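Slide 1 - title
Thanks to Evangelia Giannakopoulos for the invitation. I'm Darren Bramwell, and I look after the sound at Podometti, which is a small hall with a bad echo. The talk is on getting speech heard in rooms like ours. Say now that there will be time for questions at the end.

Slide 2 - the room
200 seats, plaster walls, hard floor. Clap once and wait. People in this room will hear the difference from ours straight away, so play the Podometti recording next. If the laptop sound fails, skip it and describe it.

Slide 3 - what people complained about
We handed out cards in November and got 53 back. Most said the speaker was "too quiet". Our meter said the level was fine. They could hear a voice and couldn't pick out the words. Turning it up made the back rows worse.
Read out the card from the man who brought a newspaper.

Slide 4 - echo and consonants
Vowels are loud and long. Consonants are short and weak, and the tail of the last vowel covers them. Say "the last bus stops at six" slowly, then fast. Don't go into the formula unless someone asks.

Slide 5 - what we changed first
Moved the 2 main speakers down off the ceiling beams and pointed them at the seats. Before that they were pointed at the back wall - I set them up that way myself, so no blaming anyone. Cost: one morning and a borrowed ladder.
Then the curtains. Heavy ones, hung with a gap behind them. Thin ones flat against the wall did very little for us.

Slide 6 - microphones
Closer is better. A hand's width from the mouth if they'll put up with it. Show the lectern position and the headset position, same sentence each time. Turn off any microphone that isn't in use. Low cut at 80 Hz on every speech channel, including the chairman's.

Slide 7 - surfaces near the speaker

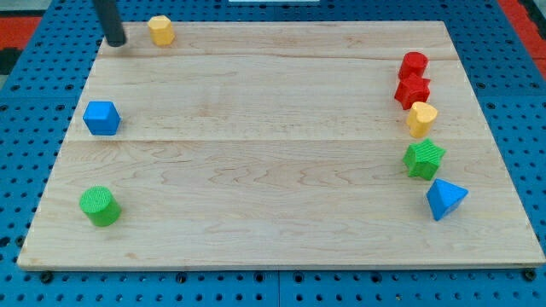 A bare lectern top throws the voice back up into the microphone a moment late, and the sound goes hollow. Put a cloth on it. Felt is fine, a folded towel is fine. Ask speakers to keep their papers flat and slide them across when they finish a page.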